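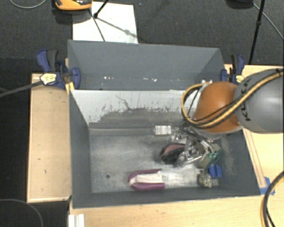
Grey bins, slant-sided and easy to see into.

How to sort out a cupboard full of craft supplies (without losing a whole weekend)

I put this job off for two years. Every time I opened the cupboard on the landing a ball of wool rolled out, I shoved it back in and shut the door with my hip. Then one wet Wednesday I went looking for my good scissors, found three gluey pairs and no good ones, and that was that. Kettle on, sleeves up.

What you'll need

A clear bit of floor or a big table
A few open bins or boxes, all the same size if you can manage it
Freezer bags, the kind with a slider
Masking tape and a fat marker pen
A bin bag and a charity bag

You don't need to buy anything fancy. I got my boxes from the hardware shop in Larnstead for 8 pounds the lot, because the lids had gone missing. I never use lids anyway (they end up under the bed).

Step 1: Get everything out

Yes, everything. I know it's tempting to do one shelf at a time, but I did that last year and just moved the felt from one shelf to another. Pile it all up where you can see it, then give the shelves a wipe while they're bare.

Step 2: Make big, lazy piles

Paper. Fabric. Wool. Paint. Sticky things. Fiddly things. Don't start sorting buttons by colour, please, you'll still be there at teatime! Set the kitchen timer for 15 minutes and throw things onto the right pile as fast as you can. If something doesn't belong anywhere, it goes to one side and you argue with yourself about it later.

Step 3: Test the dodgy stuff

Pens get a scribble on scrap paper. Glue gets a squeeze. Paint tubes get a gentle press, and if they feel like a pebble, out they go. I had a set of Royer fabric paints I'd been saving for something special and every last one had dried up. Use your nice things, is all I'm saying.

Step 4: One pile, one box

Now drop each pile into its own box. Small bits go in the freezer bags first, and I stand those up on their ends like records in a shop so I can flick through them. Wool I leave loose, but tuck the ends in or you'll make a nest. Heavy boxes go on the bottom shelf.

Step 5: Label the front

Masking tape and marker, nice big letters. My friend Hugo Courtois has a proper label maker and his shelves do look lovely, but I change my mind too often for that. Tape peels off, you write a new one, done.

Step 6: Deal with the leftovers

Whatever is still sitting to one side goes in a box marked "Hmm". Mine had half a macramé kit and a bag of pine cones in it. If you haven't opened it by February, give it away. Our playgroup was very glad of the pine cones.

Keeping it tidy

When a box gets too full to slide out easily, I go through that one box and leave the rest alone. It takes as long as a cup of tea.

The good scissors were in the car, by the way.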